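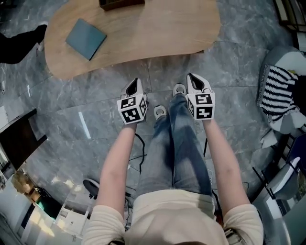

Poste de collecte, vu par celui qui y travaille : deux pinces tenues à la main, un marqueur cubique près de chaque poignet.

BONNES PRATIQUES
Le cahier de règles de Gomwood passe en version 2, et il a maigri

Il y a des gens qui rédigent des règles et des gens qui les appliquent, et il arrive que les deux groupes déjeunent à la même table. C'est à peu près ainsi qu'est née la nouvelle version du cahier de collecte de Gomwood, diffusée en février aux équipes qui enregistrent des gestes à la pince portative, chez elles ou chez les autres. L'ancienne version tenait en 371 consignes. Santosh Pal, qui coordonne les relectures, affirme les avoir toutes lues. On le croit volontiers, il en garde une certaine lassitude dans la voix.

La première chose à disparaître est le chapitre sur le « domicile représentatif ». Il exigeait un intérieur « ordinaire, rangé, mais pas trop », formule sur laquelle trois réunions n'ont pas suffi à mettre tout le monde d'accord. Désormais, on prend le logement comme il est. La couverture reste sur le fauteuil, les câbles restent par terre s'ils ne gênent pas le passage, et l'on ne déplace un meuble que s'il menace quelqu'un. Ranger avant d'enregistrer devient même une faute légère, ce qui a valu au texte une popularité immédiate auprès des opérateurs.

Les marqueurs, en revanche, ont droit à deux pages entières. Stuart Blackburn y tenait. Son raisonnement est simple : une pince dont on perd la position ne produit plus que des images d'intérieur, et il existe déjà des magazines pour cela. Les faces des cubes se nettoient au chiffon sec avant chaque série. Une face rayée ou décollée entraîne le remplacement du cube complet ; on ne recolle pas un motif « à peu près droit », expression relevée telle quelle dans un compte rendu de l'atelier Plalier. Enfin, les manches s'arrêtent au-dessus du coude. La règle précédente disait « tenue adaptée », ce que chacun avait compris comme une autorisation de garder son pull.

Vient ensuite le sol. Le carrelage brillant a longtemps figuré sur la liste des surfaces interdites, avec les miroirs et les plateaux en verre. Il en sort. Les reflets se signalent dans la fiche de séance, on baisse un store si l'on peut, et on travaille. Blackburn avait défendu l'interdiction pendant des mois ; il s'est rendu après avoir fait le tour de son propre appartement, carrelé du couloir à la salle de bains.

Côté sécurité, le texte est plus sec. Les câbles qui descendent du poignet ou du harnais doivent laisser les jambes libres, et leur passage se vérifie debout, bras tendus, puis en pivotant d'un quart de tour dans chaque sens. Chaussures fermées obligatoires. Pas de séance seul au-delà de 20 heures, disposition que Pal présente comme une mesure de prudence et que l'équipe de Hodoroagă appelle tout simplement la clause du dîner.

Reste l'article 9, le plus discuté. Il traite de ce qui traîne sur la table. Un livre, un dossier, une enveloppe peuvent rester en place tant qu'aucun nom ni aucune adresse n'y est lisible ; dans le cas contraire on les retourne, on ne les cache pas sous un coussin où leur propriétaire les cherchera jusqu'au printemps. L'habitant passe la pièce en revue avec l'opérateur avant le premier enregistrement et peut retirer ce qu'il veut, sans se justifier. Il peut aussi faire effacer une séance après coup. La première rédaction lui demandait pour cela un formulaire en double exemplaire. Un message suffit maintenant.

Les plus attentifs noteront que le seuil de validation d'un lot ne bouge pas : 1000 séquences, dont 853 exploitables. Personne chez Gromula, d'où vient ce second chiffre, ne se souvient de la façon dont il a été obtenu. On a proposé de l'arrondir. La proposition a été renvoyée au groupe de travail, qui se réunit un samedi, et devinez le nombre de présents.

La version 2 s'applique aux nouvelles séances dès réception. Les lots déjà commencés se terminent sous l'ancien texte, pull compris. Les remarques sont à envoyer à Santosh Pal, de préférence une par message, avec le numéro de l'article concerné dans l'objet.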